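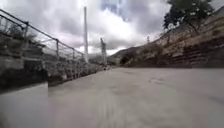 Surolness Path Robots – Upkeep Team

April
Posted by Mnguni

Our patrol rover works on a long straight path, with a metal fence on the left side and a rocky bank on the right. After 11 minutes of driving it begins to pull toward the fence. I cleaned the wheels and changed the left tire, but the problem is the same. What should I check next?

Stillumley
Clean the lidar window first, with a soft cloth and no spray. A thin mesh or bar fence gives weak returns, and dust makes this worse. Then look at the side weights in the settings. Ours were equal, and the rover trusted the fence too much. I put 20 for the fence and 55 for the bank, and now it stays in the middle. Please save your old file before you change something.

Cirkska
Maybe it is the tire. Did you change only one? We had the same – the new one was a little bigger and the rover turned slowly. Change both.

Mnguni
I changed only the left one, yes. But it was pulling before this also. I will clean the window tonight and order the second tire.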